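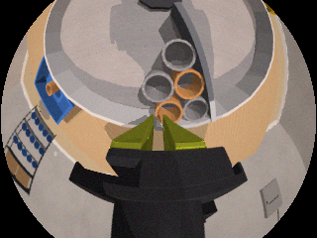

Gray container on a tan wooden tabletop

Ellutico Haruna Card

The Haruna is a no-annual-fee credit card issued by Ellutico to residents of Deltthorpe and Imidham. It works with the Ellutico phone app and with most mobile wallets.

What you get
2% cash back on groceries and gas, paid in November
A payoff planner in the app that shows the interest cost of each payment amount
Card lock and unlock at any time of day
Text alerts for purchases over a limit you set

Fees
Annual fee: none
Late payment: $39
Replacement card: free

The payoff planner was rebuilt this year by Yakubu Tijani's team. You can now enter a balance such as $1,705 and compare up to four schedules side by side – the old version only showed the minimum.

The card is accepted at more than 334 local merchants that offer extra cash back. The list is in the app under Places.

Applications are made in the app or at either branch. Bring photo ID and proof of address. Existing Ellutico checking customers need only the ID.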